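室内操作机械臂仿真测试规范编制项目
中期进展报告

报送单位:Cetum 资助管理处
承担单位:Gergate 技术研究中心
协作单位:Bartoš 检测工程公司
项目负责人:郝爱国
执笔:苏佳慧、任秋月

一、报告范围

本报告说明上次拨款以来项目的执行情况,包括规范文本编制、仿真场景库建设、试行测试、参与单位培训和经费使用。上次报告中列为待定的三个事项(场景版本的冻结办法、人工判定的复核比例、失败记录的保存期限),其中前两项已有结论,写入现行草案;第三项仍在讨论,理由见第六部分。

报告所称“规范”,指正在编制的《室内操作机械臂仿真测试操作规范》。规范适用于在仿真环境中对机械臂抓取、移放、避让等动作进行的测试,不涉及真机出厂检验,也不替代现行机械安全标准。使用单位如以仿真测试结果作为真机试验的准入依据,应另行制定准入文件,并在文件中注明所依据的规范版本。

资助方在上次评审意见中提出,规范不宜写成软件使用手册,应当说明测试人员在什么情况下可以开始、应当停止、必须留下什么记录。编制组接受这一意见,已将原草案中与具体软件界面有关的内容全部移入附录,正文只保留与软件无关的要求。

二、总体进展

规范草案第二稿已经完成内部审定,正文分为8章,共65条。与第一稿相比,“测试前检查”和“异常处置”各单列一章,原“数据管理”一章拆分为“记录”和“归档”两章,“术语”一章删去了与上位标准重复的定义。第二稿已发送各参与单位征求意见,反馈期至十二月。

目前有3家单位参加试行,分别为 Gergate 技术研究中心、Bartoš 检测工程公司,以及承担场景库维护工作的 Clutwood 工作组。三方按照统一的测试单填报,累计提交有效测试记录1,036份。所谓有效,是指测试单各必填项齐全,场景版本可以查到,且判定结果有签署人。不满足上述条件的记录退回补正,未能补正的不计入。

进度方面,文本编制与计划一致;场景库建设略有提前;培训工作晚于计划,主要原因是培训材料随第二稿重写,原定课程向后顺延。项目总体完成时间不需要调整。

三、规范文本编制情况

(一)测试前检查

第二稿规定,每次测试开始前,操作人员应当核对机械臂模型、末端执行器模型、场景版本和任务说明四项内容,并在测试单上逐项签署。试行初期,部分人员习惯在一批测试结束后统一签署,致使有几组记录无法判断究竟使用了哪一个末端执行器模型。编制组据此增加一条:签署时间晚于测试开始时间的,该次记录作废,需重新测试。

关于模型核对的深度,编制过程中有过较多讨论。Bartoš 方面的代表 Ostap Derkach 主张,除版本号以外还应核对关节限位、夹持力上限和接触参数,因为版本号相同而参数被临时改动的情况在工程单位并不少见。Clutwood 工作组认为逐项核对负担过重。经协商,第二稿采用校验值比对的办法:由系统在载入模型时生成参数文件校验值,操作人员只需核对校验值是否与登记一致;不一致的,应当查明改动人和改动理由,经测试负责人书面同意后方可继续。

(二)任务说明

任务说明是试行中问题较为集中的部分。第一稿只要求“写明任务目标”,各单位理解不一。有的写“整理台面”,有的写到目标物、起始位置和终止位置,二者所得结果无法放在一起比较。第二稿规定任务说明至少包括下列内容:

目标物的名称和在场景库中的登记编号;
目标物的起始区域和允许的初始姿态;
动作终止条件,包括成功终止和超时终止;
不得触碰的物件或区域;
判定成功所依据的量和读取该量的时刻。

其中“不得触碰的物件或区域”一项,在征求意见时有单位提出可以省略。编制组未采纳。室内操作的特点是目标物附近常有其他日用物件,只考核目标物是否到位,会使以推挤、拖带方式完成的动作与规范的抓取得到同样评价。确无禁触要求的,应当填写“无”,不得留空。

(三)动作过程的要求

规范对机械臂如何规划路径不作限定,但对几个节点提出可检验的要求。接近阶段,末端执行器进入目标物周边限定范围后,应当降低至登记的接近速度。夹持阶段,夹指闭合后应当保持一段稳定时间,其间目标物相对夹指不得出现持续滑移。提升阶段,目标物底部与支承面脱离后方可作水平移动;目标物与支承面之间间隙很小时,应当以接触量读数判定是否脱离,不得仅凭画面判断。

最后一项要求来自试行中的实际分歧。两名判定人员观看同一份记录,一人认为目标物已经离开台面,另一人认为仍有接触。调取接触量后分歧随即消除,但该次测试单上只附有画面,没有附接触量数据,须从原始日志中另行提取,花费了不必要的时间。第二稿因此规定,凡涉及“脱离”“接触”“压住”一类判断的,接触量曲线为必附件。

放置阶段的要求与之对应:夹指松开之前,目标物应当处于受支承状态;松开之后,目标物应当在规定时间内静止。从高处释放而目标物恰好落在终止区域内的,不判为成功。

(四)异常处置

“异常处置”一章由任秋月主笔。该章把异常分为仿真本身的异常和动作异常两类。前者包括物体穿透、接触力突跳、物件无故移动等;后者包括碰撞禁触物件、夹持丢失、关节到达限位等。两类异常均应停止当次测试,但后续处理不同:仿真异常应当报送场景维护人员,记录标为“无结论”,不得计入失败;动作异常计入失败,不得以重新测试的结果覆盖。

试行单位对这一区分普遍表示支持,同时指出实际操作中两类异常有时难以当场分辨。例如夹指闭合后目标物突然弹出,可能是接触参数设置不当,也可能是夹持点选择不当。规范规定,当场不能分辨的,先标为“待查”,由未参加该次测试的人员复核后定性。待查记录应当在提交阶段性统计之前处理完毕,未处理完毕的应在统计表中单独列出。

(五)判定与复核

第二稿确定,全部失败记录和待查记录均须复核,成功记录按批次抽取复核。复核人员不得为该次测试的操作人员,也不得事先获知操作人员的判定意见。为此,Gergate 对测试单格式作了调整,把判定意见移至独立页,复核时不随正文发送。

邱国庆负责汇总复核意见。根据他的汇总,操作人员与复核人员意见不一致的记录主要出现在两种情形:一是目标物放置后发生轻微倾倒,任务说明又没有写明是否允许;二是机械臂非末端部位与场景物件距离很近,画面上互相遮挡,不能看清是否接触。第一种情形可通过完善任务说明解决。第二种情形要求测试系统对机械臂全部连杆计算最小间距,并将最小值写入记录。三方均已确认可以实现。

四、场景库建设情况

Clutwood 工作组负责场景库的建设和维护。场景库以居家和类似居家的室内环境为主,收入的场景均须登记房间布局、物件清单、物件物理属性、光照设置和摄像位姿。物件物理属性应注明来源,属于实测的附测量记录,属于估计的注明估计人和依据。登记为估计值的物件可以用于动作开发,用作正式测试目标物时应当先补做实测。

(一)场景版本冻结

上次报告指出,场景在试行期间多次小幅修改,致使前后记录不可比。现行办法是,场景一经用于正式测试即予冻结,任何改动均生成新版本,旧版本继续保留并可供调用。改动说明应写明改动内容、改动理由及可能受影响的测试任务。即使改动只涉及背景陈设,也适用同样程序。

对于背景陈设是否需要如此严格,各方起初看法不同。背景陈设多数不与机械臂接触,似乎与测试结果无关。但参加测试的系统有相当一部分依靠视觉输入定位目标物,地面花纹、墙面材质和家具颜色的变化都可能影响识别。Ostap Derkach 提交了一组对照测试,仅更换地面材质,其余设置不变,同一任务的定位偏差出现可辨的差别。编制组据此把背景陈设列入冻结范围,并要求场景登记时单列“视觉背景”一栏。

(二)物件摆放

场景库要求每个操作面上至少有一件非目标物件,以检验机械臂在有邻近物件时的动作。邻近物件与目标物之间的距离、相对方位由场景登记文件给出,不得由操作人员临时摆放。为便于比较,同一操作面可以登记多种摆放方式,每种方式单独编号。

物件的选取以日常可见、形状差异明显为原则。扁平物件、近似圆柱的物件和外形不规则的物件应当在同一类任务中都有出现。柔软或易变形的物件目前只作为邻近物件使用,暂不作为目标物,待仿真软件对变形的计算得到验证后再行扩展。

(三)机械臂与操作面的相对位置

机械臂基座位置由场景登记文件规定。试行中曾有操作人员为获得较好的可达性自行移动基座,测试虽然顺利完成,但与同批其他记录失去可比性。第二稿增加了基座位姿锁定要求,锁定后如需调整,应当登记为新的场景版本。基座位姿锁定不妨碍研究人员在正式测试以外进行可达性分析,分析结果可以作为修改场景的依据。

五、试行测试与现场检查

(一)试行测试

试行测试以台面抓取和移放任务为主。三方采用同一任务清单,各自独立执行,再由 Gergate 汇总。汇总工作除统计成功和失败外,还逐份核对记录是否完整,能否凭记录重现当次测试。郝爱国在项目例会上多次强调,规范试行首先要回答记录能否重现的问题,各单位不必为成功率高低作解释。

重现检查的做法是:由未参加测试的人员仅依据归档材料重新载入场景、模型和任务,执行相同指令,比较关键节点的结果。检查发现的主要缺陷有:随机种子未登记;任务说明引用了未归档的外部文件;画面文件与日志文件的时间基准不一致。三类缺陷均已通过测试单改版加以约束,新版测试单在随机种子和时间基准两栏为空时不能提交。

在画面留存方面,规范要求每次测试至少保存接近、夹持、提升、放置四个节点的画面,视角应当能够同时看到末端执行器、目标物和邻近物件。画面中机械臂自身连杆遮挡操作面的,应当增设一个视角。

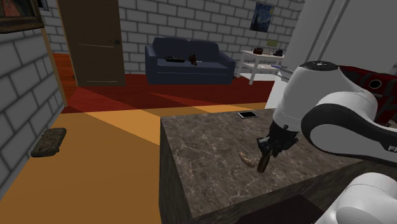
画面留存的目的在于帮助复核人员了解当时的布局,定量结论仍以日志为准。复核人员对画面与日志不一致之处应当写明,并退回测试单位查找原因,不得自行取舍。

仿真画面对外使用时,规范要求在说明文字中注明其为仿真结果,并给出场景版本。此前有参与单位在对外材料中使用仿真画面而未作注明,经提醒后已经改正。编制组认为这一要求应当写入正文,现列于“归档”一章的对外提供条款之下。

(二)现场检查

编制组对三家单位各进行了一次现场检查,检查组由另外两家单位派人组成。检查内容包括测试单签署、模型登记、场景调用权限、日志保存以及人员分工。检查不事先指定记录,由检查人员当场从归档目录中抽取。

检查结果总体符合草案要求。需要整改的问题有以下几项:

一是权限管理。个别单位的操作人员同时具有修改场景的权限,与第二稿关于操作和维护分离的规定不符。该单位已调整账户设置,并补报了调整前后的权限清单。

二是中断处理。测试因系统故障中断后,有的操作人员直接从中断处继续执行,没有另立记录。第二稿规定,中断后继续执行的,应当作为新的测试登记,原记录保留并注明中断原因。相关人员已经接受补充说明。

三是交接。跨班次进行的批量测试,交接时只作口头说明,下一班人员不掌握上一班留下的待查事项。整改措施是在测试单目录之首增设交接页,列明未结事项和当前使用的场景版本,由交接双方签署。

四是备份。有一家单位的日志备份与原始日志存放于同一存储设备。该单位已将备份迁移至独立设备,并提交了恢复演练记录。

各单位整改材料均已收齐,由苏佳慧逐项核验后归档。编制组没有对任何单位提出暂停试行的要求。

(三)人员培训

培训分为操作人员课程和复核人员课程。操作人员课程以测试前检查、任务说明填写和异常处置为主,复核人员课程侧重接触量曲线判读和独立复核程序。第二稿完成后,课程材料已经更新,Gergate 和 Bartoš 的首轮课程均已结束,Clutwood 工作组的课程安排在下一阶段。

课后考核采用实际记录,由学员在不知结果的情况下独立判定。考核中较常见的错误,是把“无结论”与“失败”混用。课程为此增加了对照练习,并在测试单背面印有两类标记的适用条件。考核未通过的人员可以参加测试,但不得单独签署判定意见。

六、尚未解决的问题

第一,失败记录的保存期限。Bartoš 方面从检测工作惯例出发,希望失败记录与成功记录同期保存。Clutwood 工作组提出,失败记录附带的完整日志占用存储较多,可以在复核结束后只保留摘要。编制组倾向于同期保存,理由是失败记录对修改规范有直接用处,而摘要不能支持重现检查。存储费用如何分担尚无方案,在方案形成之前,各单位暂不得删除任何失败记录。

第二,仿真异常的判别标准。现行文本对接触力突跳只有定性描述,没有给出阈值。不同仿真软件的接触计算方法差别较大,统一阈值未必适用。下一稿拟要求各单位自行确定阈值并登记依据,由编制组在比较各家数据后再决定是否统一。

第三,透明和高反光物件的纳入。此类物件在居家环境中常见,但仿真渲染与实际成像之间的差异尚缺少可靠的评价方法。编制组建议在本项目范围内暂不作要求,只在附录中说明其局限,避免使用单位误以为测试已经覆盖此类物件。

第四,规范与真机试验之间的衔接。多家意见提出,应当说明仿真测试通过后可以免做哪些真机项目。编制组认为现有数据不足以支持任何免做项目,第二稿明确规定,仿真测试结果不得单独作为减免真机安全试验的依据。这一条在征求意见时可能引起讨论,编制组拟予保留。

七、经费与资源使用

经费支出按照批准的预算科目执行,没有跨科目调剂。人员费用和计算资源费用与计划相符;培训费用因课程顺延,支出低于同期计划,余款将在下一阶段使用。现场检查的差旅费用由各派出单位先行垫付,按资助协议规定凭单据结算,目前尚有部分单据正在审核。

本阶段未购置新设备。场景库存储由 Clutwood 工作组现有设备承担,如失败记录确定同期保存,可能需要扩充容量。届时将按规定程序单独报批,不在本报告中提出追加申请。

八、下一阶段工作安排

下一阶段的首要工作是处理征求意见结果。每条意见均应登记提出单位、涉及条款、处理结论和理由,未采纳的意见也须书面答复。意见处理表由任秋月负责编制,随第三稿一并提交资助方。

试行测试将继续进行,任务范围由台面抓取和移放扩展到开合类动作,例如拉开抽屉和推动柜门。此类动作的终止条件与移放不同,测试单需增加行程和残余速度两个栏目。Ostap Derkach 已经提交栏目设计稿,待三方会签后启用。

重现检查将改为交叉进行,即各单位重现另一单位的归档记录。交叉检查能够反映归档材料离开原单位环境后是否仍然可用,所发现的问题直接列入第三稿修改清单。邱国庆负责分配检查任务和汇总结果。

Clutwood 工作组将完成首轮培训,并把已冻结场景的登记文件整理为统一格式。整理过程中不得改动场景本身;发现登记内容与场景不符的,应当更正登记文件并留存更正说明,受影响的测试记录逐份标注。

九、提请资助方确认的事项

一、同意第三稿在意见处理完成后直接进入终审,不再单独安排一轮征求意见。

二、同意培训科目余款结转至下一阶段使用,用途不变。

三、就失败记录保存期限给出指导意见,供三方协商时参考。

随本报告一并报送的附件为:规范草案第二稿全文;测试单新版格式及填写说明;现场检查记录和整改核验表;经费支出明细。附件中的测试记录目录仅供资助方审阅,如需对外提供,请先与承担单位联系。联系人为苏佳慧。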